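RSS feed drops footnotes and older posts after theme change
Ticket opened by Natalina Parisi, Seltby history group blog

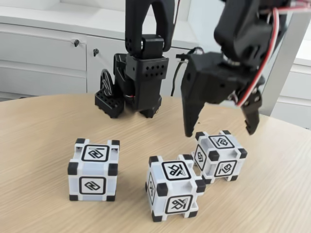 Status: Resolved
Priority: Normal
Product: Toma (hosted blogs)
Opened: Sunday, April 12, 2026

Natalina Parisi wrote:

I look after a group blog for historians at Seltby. Four of us post on it. Last week I switched us from the old default theme to Vulero. The site itself looks fine, but two things are wrong with the feed.

First, footnotes no longer show up. The numbers are still in the text, but the notes at the bottom are missing. This affects email subscribers too, who get their posts from the feed.

Second, the archive feed used to carry everything we had published, 182 posts. Now it stops at the ten newest. A library catalog picks up our posts from that feed and has marked the rest as withdrawn.

Steps I have tried:
Cleared the site cache.
Saved the feed settings again without changing anything.
Opened the feed in two readers. Same result in both.
Turned off the related posts block.

I would prefer to stay on Vulero if possible. Going back would mean redoing the contributor pages.

Kevin Cullinane (Support) replied:

Hello Natalina. I can see both problems on your site. They look unrelated, so I will take them one at a time.

On the archive feed: the limit is stored with the theme. When you changed themes, yours went back to the default of ten. Go to Settings, then Reading, then Feed length, and choose "All published posts." Please save and wait for the feed to rebuild. With your number of posts that should be quick.

On the footnotes: can you tell me how they were added? There is a footnote button in the editor, but some blogs use a plug-in or type the notes by hand. It would help to have the address of one post that fails and one that works, if any work.

Natalina Parisi wrote:

The archive feed is back to full length. Thank you. I have written to the library to ask for a fresh harvest.

The footnotes are mixed. Caoimhe Hegarty and I use the button in the editor. Traian Oprea writes in a word processor and pastes the whole thing in, notes included. His posts come through the feed with the notes in place. Ours don't.

Failing: Caoimhe's post on parish account books, part 2.
Working: Traian's review of the new edition of the harbor court rolls.

The parish post is the one people have complained about. It is 3,573 words and a good part of the argument is in the notes. A reader wrote to ask why she cites no sources.

Kevin Cullinane (Support) replied:

That narrows it down. Pasted notes are saved as ordinary paragraphs, so they go out with the body of the post. Notes made with the button are saved separately and the theme puts them at the end. Vulero does this on the web page but does not do it in the feed.

I have passed this to Seren Humphreys, who works on themes. Please don't convert the notes by hand yet. If you paste them in as paragraphs and we then fix the theme, readers will see them twice.

Seren Humphreys (Themes) replied:

Confirmed on a test blog. The feed template in Vulero calls the post body only. The old default theme calls the body and the notes. I have a corrected template and have applied it to your site ahead of the general update.

Could you check these for me:
1. The parish account books post in a feed reader.
2. Any post with more than one note pointing to the same source.
3. The email version of the next post that goes out.

Natalina Parisi wrote:

1. Notes are there and in the right order.
2. Fine. I used my own post on apprentice indentures, which repeats the same reference several times.
3. Caoimhe's part 3 went out this morning. Notes were present in the email. The links from the number down to the note don't work in my mail program, but they never did under the old theme either.

One more question. Will readers who already received the parish post without notes get it again?

Seren Humphreys (Themes) replied:

No. Email goes out once per post. Feed readers may pick up the corrected version, depending on how they handle changes. If you want subscribers to have the notes by email, the simplest way is to link to the post at the top of your next one.

The jump links in email are a known limit. Many mail programs strip them out. There is an open request for it but no date.

The template fix will reach all blogs using Vulero in the June update. Your site already has it, so you don't need to do anything then.

Natalina Parisi wrote:

Understood. We will put a line at the top of the next post. The library has run its harvest and the older entries are showing as available again. You can close this.

Kevin Cullinane (Support) closed this ticket.
Resolution: Feed length reset by user. Feed template corrected by Themes.
Related articles: Setting your feed length. Adding footnotes in the Toma editor. What changes when you switch themes.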